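# Remska sorting cell: could it do my kitchen drawer?

I've wanted a machine to tidy up after me since I was about six, so when Elias Masri offered me a Saturday with the Remska picking package at the Manole workshop in Imorstead, I was in the car before he'd finished the sentence. It's software, mostly – you supply the arm and the gripper, and Irkon (who make it) charge 800 a month for the bit that decides what to grab.

My test was simple. Could it empty a bin of mixed odds and ends, the sort of rubbish that collects in any drawer or under any workbench?
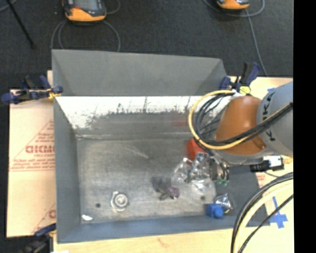
*The KUKA arm down among the crinkly clear packaging, with the blue block and a silver packet still in the corner.*

Solid, chunky things went well. It found them quickly, picked a sensible angle and rarely dropped one. Clear plastic was another story! The software kept dithering over shiny wrappers, I suppose because there's so much glare off the metal walls, and twice it closed on thin air with great confidence. Crumpled scraps lying flat in a corner were hopeless and I ended up fishing those out myself.

Setting up took Elias most of the morning. The manual claims 4,000 picks between recalibrations, which I obviously couldn't check, but we had to redo ours after lunch when somebody leaned on the table.

So, for a small workshop with one dull sorting job and chunky parts, I'd say yes, have a trial month and see. For the house, no. My nephew clears a toy box faster and he charges in biscuits. I've asked Irkon whether the May update does anything for see-through packaging and I'll add a note if they write back.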